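Most advice on setting type for small folding cartons assumes that the designer controls the whole surface. I set the panels for Asta, a line of loose tea, and controlled perhaps a third of it. The remainder belonged to the regulatory text, the glue flap and the barcode. These are my notes on the spacing and the type sizes, written mostly so that I can find them next time.

The net weight was fixed at 100 grams. That went on the front panel, in the lower 30 percent of its height, with the line running parallel to the base. Fatima Effiong, who checked the labels, sent back my first version because I had set the weight on a curve to match the logo. She was right to do it. The curve also made the numeral 1 look like a stray stem.

The back panel was harder. The full copy, as supplied, came to 1,262 characters including spaces: ingredients, brewing directions, storage, two addresses and a paragraph about the hills. I tried it in Banow Text, which has a large x-height and short descenders, and it fit with the leading closed up until the lines nearly touched. It was legal and unpleasant. Abimbola Amadi cut the paragraph about the hills to one sentence and the leading went back to a normal value. 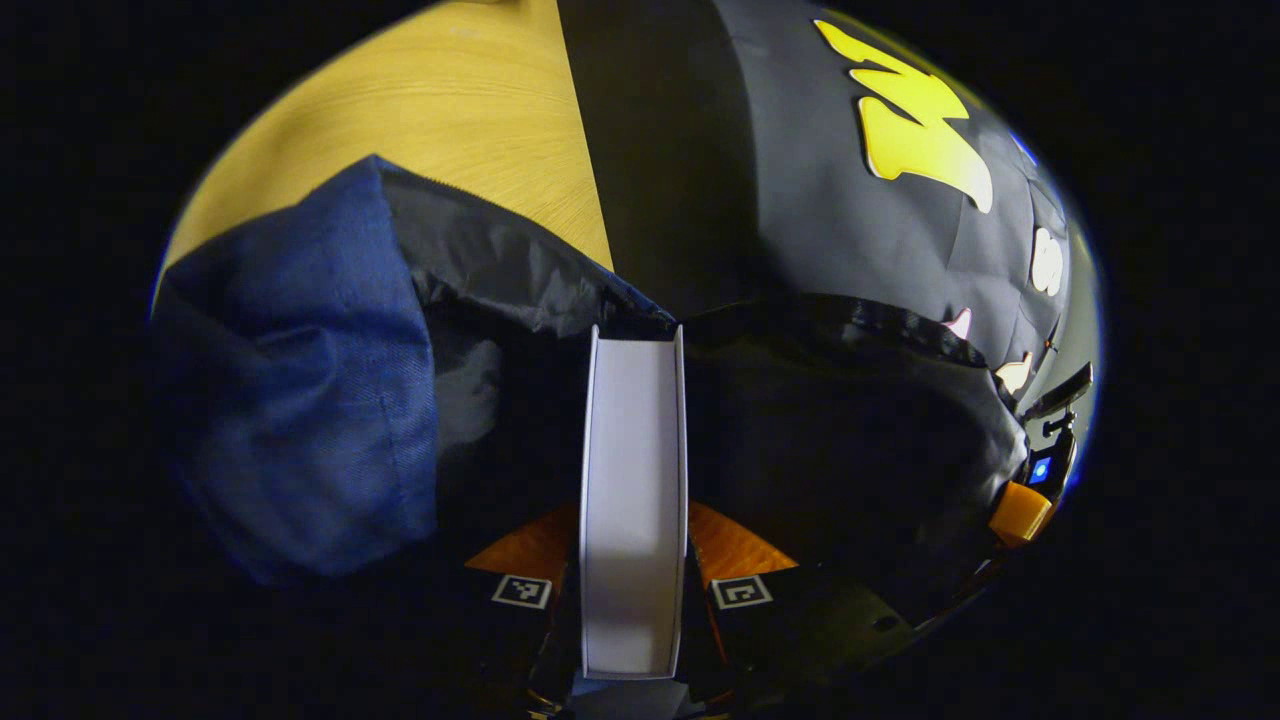 *A tall white carton with no print on it.*

Narrow panels punish justified text. With a short measure there are only a few word spaces per line to absorb the slack, and a single long word such as "antioxidant" opens holes above and below it. I set everything flush left with hyphenation off, then broke the lines by hand. Hand breaking is slow and has to be redone whenever the copy changes, which it did four times.

Folds need more clearance than the printer's template suggests. The template asked for 2 mm on each side of a score. A score can drift, and at 2 mm even a small drift makes a column look off center, because the eye compares the two margins directly. I used 4 mm and lost one word per line.

Color was simple by comparison. The small text is black only, with no tints and nothing reversed out below 7 point. An earlier proof had the directions in a dark green built from three inks, and the registration error gave every letter a faint pink shadow. The green survives in the logo, where the strokes are heavy enough to hide it.

The final die line is filed under job 124, along with the proofs that failed. The one thing still open is the batch code. Ekaette Bassey wants it on the bottom flap and the packer wants it on the side, and the side has no room unless the second address goes. I have left a blank rectangle in both places until November.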